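The Last Good Party Line

When Catríona Daly moved back to Tustance to look after her mother, she figured she would stay through the winter and then see. That was four years ago. She still has boxes in the hallway, and she still means to get to them, but the phone keeps ringing (and in the Daly house you answer it!).

The phone belongs, in spirit anyway, to her mother. Dymphna Daly is the keeper of the Tustance birthday book, a fat green ledger with 466 names in it, and every one of those people gets a call on the day. She sings the whole song, both verses, including one she made up herself, and if you try to hang up early she starts over.

"People say they don't like a fuss," Dymphna told me, pouring a second cup of tea I hadn't asked for but was very glad to have. "Then I miss one and I hear about it until December."
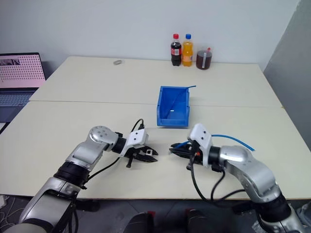
Cola and orange, side by side on the table.

She started with the neighbors on Geraghty Street, back when the old Brusta mill was still running two shifts and you had to catch folks before supper or not at all. Then the neighbors had children, and the children moved off to bigger places and took their birthdays with them. One man gets his call in Drasov, at what is breakfast time for him and an ungodly hour for her, and she sets the alarm and sings to him in her robe.

Catríona handles the dialing these days, and last year she kept a tally of the calls coming in as well as going out, which reached 1,465. A good many were people calling back just to talk. She has learned who has a bad hip, whose tomatoes failed, and who would rather be called after the ballgame.

Her own name is in the book too, on page 4, in pencil. Her mother calls her from the kitchen.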